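Unit 2: Room Acoustics and Reverberation Time
Course handout, Building Services

Reverberation time (RT) is the time in seconds for sound in a room to decay by 60 dB after the source stops. It depends on room volume and total absorption. The Sabine formula in metric units is

RT = 0.161 V / A

where V is volume in cubic meters and A is total absorption in square meters. A is found by multiplying the area of each surface by its absorption coefficient and adding the results.

Coefficients vary with frequency. A thin carpet absorbs well at 2,000 Hz and poorly at 125 Hz. Work each octave band separately and do not average coefficients before calculating.

Worked case: Fustside hall
Volume is 1,676 cubic meters. The survey gives a total absorption of 66 square meters at 500 Hz, with the hall unoccupied.

RT = 0.161 x 1,676 / 66 = 4.09 s

Speech is hard to follow at this value. For a target of 1.2 s, the required absorption is 225 square meters, so nearly 159 must be added. The El Fassi annex uses the same method, but its folding partition must be entered twice, once open and once closed.

Limits of the formula
Sabine assumes a diffuse field. It overstates RT where average absorption is high, and the Eyring form is preferred there. Neither form handles flutter echo between parallel hard walls. Long, low rooms also depart from the diffuse assumption, and the decay curve may show two slopes.

Ceilings
The ceiling is often the largest surface free for treatment. Hard ribbed or profiled panels scatter some sound at high frequencies but absorb little unless perforated and backed. Enter the developed area only if the supplier's test data were taken that way; the Jurkard tables use plan area. 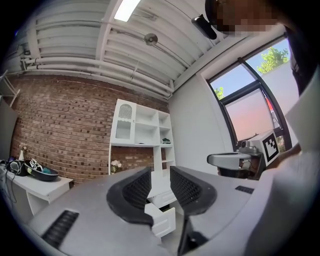 Deduct light fixtures and access hatches from the treated area before applying the coefficient. For the Rirov exercise, submit the band calculations on one sheet, with units shown on every line.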